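4장. 영화 라이브러리 등록과 자막 설정

Woreo 플레이어에 저장된 영화 파일을 라이브러리에 등록하고, 작품 정보와 자막을 연결하는 절차입니다. 네트워크 연결과 관리자 계정 생성(3장)을 마친 상태에서 진행하십시오. 메뉴 이름은 한국어 인터페이스 기준이며, Rulden 앱에서 같은 작업을 할 때 이름이 다른 항목은 괄호 안에 따로 적었습니다.

4.1 폴더 구조 준비

1. 저장 장치의 최상위 위치에 '영화' 폴더를 만듭니다.
2. '영화' 폴더 안에 작품별 하위 폴더를 만들고 폴더 이름을 '제목 (개봉연도)' 형식으로 지정합니다.
3. 영상 파일과 자막 파일을 같은 하위 폴더에 넣습니다. 두 파일의 이름은 확장자를 제외하고 같아야 합니다.
4. 감독판이나 확장판은 파일 이름 끝에 하이픈과 판본 이름을 붙입니다. 판본마다 폴더를 따로 만들면 서로 다른 작품으로 등록됩니다.

참고: 제목에 콜론이나 물음표가 있으면 해당 기호를 빼고 입력합니다. 검색할 때 기호는 무시되므로 작품 정보 연결에는 영향이 없습니다.

참고: 디스크 여러 장으로 나뉜 작품은 파일 이름 끝에 'part1', 'part2'를 붙이면 이어서 재생됩니다. 각 파일의 해상도와 음성 코덱이 같아야 합니다.

4.2 라이브러리 등록

1. 홈 화면에서 설정 > 라이브러리 > 추가(앱: 보관함 > 새로 만들기)를 선택합니다.
2. 종류를 '영화'로 지정합니다. '기타 영상'을 선택하면 감독, 출연진, 줄거리를 불러오지 않습니다.
3. 4.1에서 만든 폴더를 선택합니다.
4. 정보 언어를 '한국어'로, 대체 언어를 '원어'로 지정합니다. 한국어 줄거리가 없는 작품에는 대체 언어의 줄거리가 표시됩니다.
5. '검색 시작'을 누릅니다. 최초 검색에는 약 7분이 걸리며, 파일 수와 네트워크 상태에 따라 더 길어질 수 있습니다.

주의: 검색 중에는 저장 장치를 분리하지 마십시오. 색인이 손상되면 라이브러리를 삭제하고 처음부터 다시 등록해야 합니다.

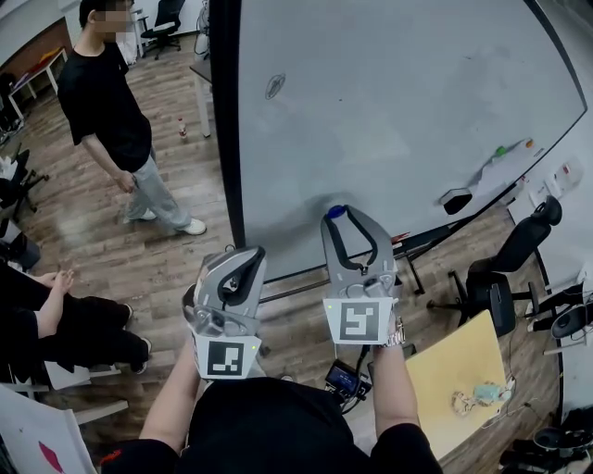 검색이 끝나면 라이브러리 화면에 포스터가 표시됩니다. 포스터 대신 회색 상자가 나타나는 작품은 정보가 연결되지 않은 상태이며, 재생은 가능합니다. 수동으로 연결하려면 4.3을 따르십시오.

4.3 작품 정보 수동 연결

동명 영화, 리메이크, 국내 개봉명이 원제와 다른 작품은 자동 연결이 실패하거나 다른 작품으로 연결될 수 있습니다. 홍콩과 대만 영화는 표기법에 따라 영문 제목이 여러 개인 경우가 많으므로 원제로 검색하는 것이 정확합니다.

1. 작품을 길게 눌러 '정보 수정'을 엽니다.
2. '연결 해제'를 눌러 기존 정보를 지웁니다. 시청 기록과 별점은 유지됩니다.
3. 검색창에 원제와 개봉연도를 입력합니다.
4. 목록에서 감독 이름을 확인한 뒤 작품을 선택하고 '저장'을 누릅니다.
5. 포스터를 바꾸려면 '이미지' 탭에서 다른 포스터를 선택하거나 하위 폴더에 poster.jpg 파일을 넣습니다. 폴더 안의 파일이 우선 적용됩니다.

참고: 제작연도와 개봉연도가 다른 작품은 검색 결과가 나오지 않을 수 있습니다. 연도를 비우고 다시 검색하십시오.

해제한 정보는 임시 보관함에 14일 동안 남습니다. 그 안에 '되돌리기'를 누르면 직전 상태로 복원되고, 기간이 지나면 자동으로 삭제됩니다.

4.4 자막 설정

자막은 하위 폴더의 파일을 우선 사용하고, 파일이 없을 때 Vistness 자막 검색을 사용합니다. Vistness 검색은 기본값이 '꺼짐'입니다.

1. 설정 > 재생 > 자막(앱: 재생 옵션 > 자막)으로 이동합니다.
2. 기본 언어를 선택합니다.
3. '외국어 대사만 표시'의 사용 여부를 정합니다. 여러 언어가 섞여 나오는 영화에서 이 항목을 켜면 음성 언어와 다른 언어의 대사에만 자막이 표시됩니다. 자막 파일에 강제 표시 정보가 없으면 적용되지 않습니다.
4. 문자 인코딩을 '자동'으로 둡니다. 한글이 깨져 보이면 'EUC-KR'로 바꾸고 영상을 다시 재생합니다.
5. 글자 크기와 위치를 조정합니다. 화면비가 넓은 영화는 '검은 여백에 표시'를 선택하면 자막이 화면을 가리지 않습니다.
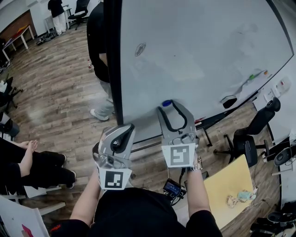

자막이 대사보다 빠르거나 늦으면 재생 중에 리모컨의 자막 버튼을 3초간 눌러 싱크 조정 막대를 엽니다. 왼쪽 버튼은 자막을 앞당기고 오른쪽 버튼은 늦춥니다. 조정값은 해당 파일에만 저장됩니다.

참고: 시작 부분은 맞지만 뒤로 갈수록 어긋난다면 자막과 영상의 프레임레이트가 다른 것입니다. 싱크 조정 막대로는 해결되지 않으며, '프레임레이트 변환' 항목에서 영상과 같은 값을 선택해야 합니다.

4.5 Cisneros 프로젝터로 출력할 때

1. 프로젝터의 전원을 먼저 켜고 입력을 HDMI로 전환합니다.
2. 플레이어에서 설정 > 화면 > 출력 장치를 열고 'Cisneros'를 선택합니다.
3. '원본 프레임레이트로 출력'을 켭니다. 꺼져 있으면 카메라가 천천히 수평 이동하는 장면에서 화면이 끊겨 보일 수 있습니다.
4. 프로젝터 메뉴에서 동작 보간을 '끔'으로 설정합니다.

주의: 출력 장치를 바꾸면 음성 출력 설정이 초기화됩니다. 외부 앰프를 사용하는 경우 설정 > 음성에서 패스스루를 다시 지정하십시오.

4.6 오류 메시지

오류 531: 자막 파일을 읽을 수 없음. 파일 이름이 영상과 같은지, 지원하는 형식(SRT, SMI, ASS)인지 확인합니다. 압축된 자막은 압축을 푼 뒤 복사하십시오.

폴더에 접근할 수 없음: 네트워크 저장 장치의 계정 암호가 변경된 경우입니다. 설정 > 네트워크 > 저장된 계정에서 암호를 다시 입력합니다.

중복된 작품: 같은 영화가 서로 다른 폴더에 있습니다. 작품을 모두 선택한 다음 '판본으로 합치기'를 누르면 하나의 포스터로 표시됩니다. 원본 파일은 이동하거나 삭제되지 않습니다.

컬렉션 작성과 시청 등급 제한은 5장을 참조하십시오.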